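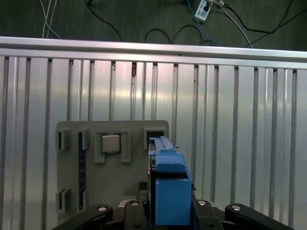
Blue part held upright in front of the gray panel

Kurum Driving Instructors Group
Minutes of the February meeting, upstairs at Sowerby Hall

Started at 7:10 p.m. I took the notes again, so if I've put words in your mouth, tell me before the next one and I'll fix it. Apologies came in from the two instructors who had evening lessons they couldn't move, and from our newest member, who is still getting over the flu (get well soon!).

Last meeting's minutes

Agreed, with one correction. I wrote that the cone storage at the practice lot was "free for everyone." It's free for members who have paid their dues. Sorry about that, and sorry to the person who drove over there with a trunk full of cones.

Practice lot on Sowerby Road

Most of the evening went on this one. The lot owner has offered us another season on the same terms, mornings only, and we all want to take it. The back row is still a mess, though. There's a pothole near the light pole that swallows a front wheel if your student swings wide backing into a space, and I had a very nervous lady in mine who thought she'd broken the car. The owner says patching is on the list. We agreed to sign, but to ask for the patching in writing, and I'm drafting that letter.

We also talked about sharing the space. When there are more than four cars out there it stops being a quiet place to learn and turns into a supermarket on Christmas Eve. So four cars at a time is now the rule, and you book your slot through Grakus like everything else. A couple of people felt that was too strict for early mornings, when hardly anyone is around. I had some sympathy, but the vote went for keeping it simple.

Please also stop painting your own guide marks on the asphalt. Chalk is fine. Whoever did the orange arrows, they point the wrong way.

Grakus booking
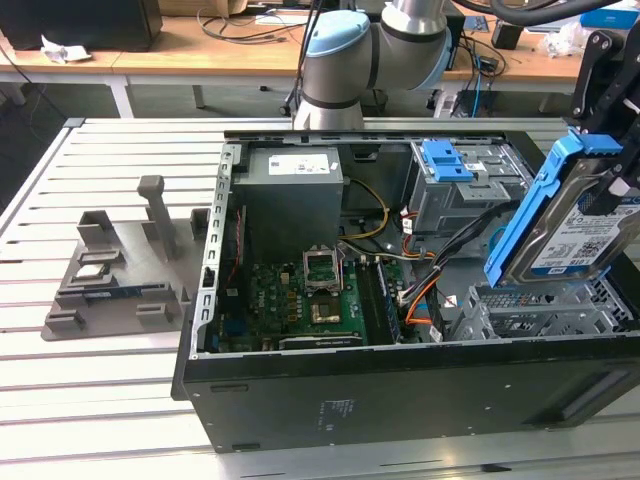 The reminder texts are the big complaint. Students are getting one the night before and another at the exact minute the lesson starts, when they're supposed to be adjusting their mirrors. One member had a student pick up the phone at a stop sign to see what it was, and that lesson became a talk about phones. I went through the settings myself and found the second reminder can be turned off, but only per instructor, so you each have to do your own. Look under Messages, then Timing. I'm happy to sit with anyone who gets stuck.

The cancellation window came up too. Grakus lets us set anything we like and we've all set something different, which confuses families who have one kid with me and another with somebody else. We kicked it around for a good while and didn't get to an answer. My own feeling is that a full day's notice is fair, with a bit of mercy for sick kids. Others want longer, especially those who drive a long way out to pick people up. It goes on the next agenda, and please come with your actual policy written down so we can compare them side by side.

Money

We have $1,122 in the account after the insurance went out. The cones and the new magnetic roof signs cost us $91, and the signs are great — bright, easy to read, and they stay put on the highway. If you've still got one of the old ones, please don't use it. Mine flew off by the feed store and I had to walk back for it.

No change to dues. There was a suggestion that new members pay half for their first season, which I liked a lot, and we passed it without any fuss.

Zullora dual brakes

Three of us now have the Zullora brake pedal on the passenger side and we compared notes. Mine has been good, if a little stiff when the car has sat out all night. Another member finds the pedal too close to the seat and ends up with a sore knee by lunch. There's an adjustment collar for that, and the shop that fitted mine did it while I waited, so ask. The third has had no trouble at all and wondered what we were both going on about.

What I'd really like is for us all to have the same inspection routine, whatever brand we're running. We settled on a quick check before the first lesson of the day and a proper look by a mechanic at every oil change. Write it in your car log with the mileage. The insurance people do ask.

Nervous adult learners

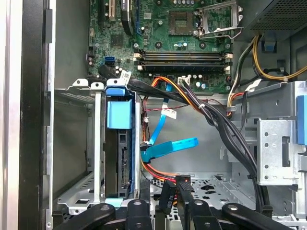

I brought this up because I'm getting so many of them! People who've never driven, or who had a license years ago in another country and haven't touched a wheel since. They're lovely to teach, but the lesson plan I use for teenagers doesn't fit them one bit. Adults want to know why, and they apologize constantly, and they remember every single mistake for a week.

Lots of good ideas around the table. Start them on the lot even if they say they don't need it. Let them pick the route home now and then. Keep the first merge onto the highway for a Sunday-quiet kind of hour, and drive it yourself first with them watching and talking you through it. One member writes each student a short note after every lesson with the things that went well, and only one thing to work on. I'm stealing that.

We'd like to try an evening get-together for adult learners in April, just coffee and a chat about road signs, the test, and what the examiner is looking for. No driving. I'll ask the hall what they'd charge us for the small room. If you have a student who'd come, let me know so I have an idea of numbers.

Any other business

The left turn by the Kurum post office has a new arrow signal, and it's short. Go and sit through it a few times before you take a student there.

Somebody left a gray travel mug after the last meeting. It's in my car.

Parking for our meetings: please leave the spaces by the ramp clear, even if you're only dropping off snacks.

To do

Lot letter, including the pothole: me.
Turn off the second Grakus reminder: everybody, on your own account.
Bring your cancellation policy in writing: everybody.
Ask about the small room for April: me.

We wrapped up at 8:50 p.m. Next meeting is in March, same room, 7 p.m.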